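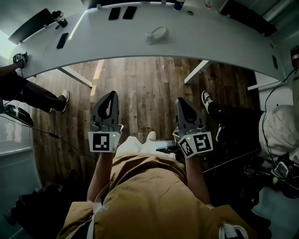
Delyth Parri wrote on 19 September 2021:

> I'd urge everyone to support the draft rental aid rule before the comment window closes. Under the current setup the county takes an applicant's word on income and on where they live. The draft replaces that with two documents, and in return the county promises a decision within 60 days. Right now there is no deadline at all. The Bednarek report found that the self-statement form was the biggest cause of files being sent back. I think we are getting a fair trade and I'd hate to see this list talk itself out of it. Can people reply with a yes or no so I can put our names on the letter?

Filed under: Housing & County Rules | 14 shares | 3 comments

No from me, for now.

I went back and read the draft twice, and I read the Bednarek report it leans on, and I don't think they say what the cover memo says they say. I'd like to be talked around. I have wanted a deadline in the Tasisden rental aid rules for as long as I've been on this list. But look at how the deadline is written.

Section 4 says the county "will issue a determination within 60 days of receipt of a complete application." Now go to the definitions. An application is complete when the reviewing office says it is. There is no limit on how long the office can take to say so. You could hand in everything on the first of the month and the clock might not start until spring. So the county is offering a deadline whose start date it picks itself. I asked the front desk in Hondton about this and was told that's the standard wording. I believe that. I've seen it in other rules and it caused the same trouble there.

As for the report, what it counts is files sent back for any problem with the self-statement form. A missing signature is in that total. So is an old version of the form, and the county changed the form in June without pulling the old ones from the counter. I helped my neighbor fill hers out on the old one, and back it came. Her income was never in question. Asking her for a lease and pay stubs on top would have given the office two more things to return.

Then there's the lease. Plenty of renters in the east end of the county don't have a written one. They pay by the month to someone they've rented from for years. The draft allows "an equivalent document signed by the owner." Fine, if the owner wants to sign. Some owners would prefer not to have their names in a county file, for reasons you can all work out, and the tenant is the one who loses the aid when they refuse. 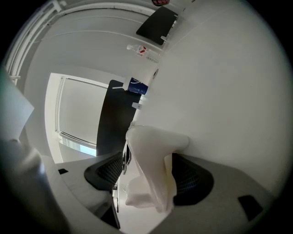
The draft does have a hardship waiver, and the memo makes a lot of it. I'd feel better if it told anybody how to ask for one. It says the director "may" waive a document for good cause. There's no form and no time limit, and a denied waiver can't be appeared on appeal — I checked the appeals section, and waivers are carved out by name. My guess is that people who already have a lawyer or a caseworker will get waivers and the rest won't hear that they exist.

I'm also not easy about Tadberg. The memo says document review "may be supported by an outside vendor," and the budget sheet attached to it names Tadberg and a term of 12 months. I have nothing against the company, which I'd never heard of. I would like to know what it gets paid for. If it's per file reviewed, that's one thing. If it's per file closed, a file sent back might count as closed, and then we've set up somebody to earn money by mailing things back to renters. The contract isn't in the packet. I've put in a records request and have an automatic reply to show for it.

What bothers me most is the order things are happening in. The rule comes up for a vote, then the contract, then the training for staff. By the time we could see how any of it works, it would be adopted. The county has done this before with the utility credit, and people who were here for that will remember how long it took to get the language fixed.

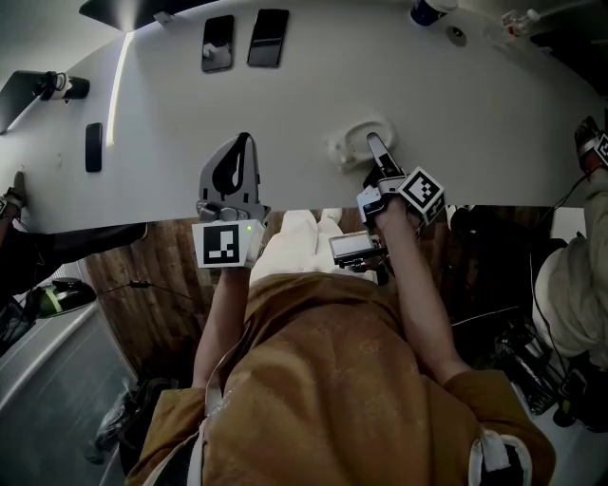
Delyth asked me in a separate note whether I'd rather have no deadline than a weak one, and said the board won't reopen the rule for years if this draft fails. It's a fair question. I don't know that the second part is true, though. The board reopened it this year without much of a push from us. And a weak deadline can be worse than none at all when it lets the office report that it meets it every time. Try asking for a fix after that.

What I would sign is a letter that asks for these changes:

- The clock starts the day the application comes in. If something is missing, the office has 6 business days to say what, in writing.
- A self-statement is still accepted when there's no written lease and the owner won't sign.
- Waiver denials can be appealed like anything else.
- The Tadberg contract is posted before the vote.

If the board takes the first two I could live with the rest of the draft as it is. I'd still grumble. I can write up the language for Section 4 this week if somebody else will take the appeals piece, which I don't know well enough to draft.

Delyth, please leave my name off the letter in its present form. If you end up sending both versions, I'll gladly go on the second.

3 comments

rkt_eastend: The lease part is my situation exactly. Month to month, all cash, and I get a receipt if I remember to ask. He is never going to sign something for the county.

Delyth Parri: I had missed the definition of "complete," and I don't like it either. I still think we should say yes and list these as conditions. A flat no gets put in a pile. Can you send me your Section 4 wording before I write to anyone?

porchlight: Did the Bednarek people break out missing signatures anywhere? I only have the summary and the tables at the back didn't come through. Would be good to have that number before we tell the board the report is being misread.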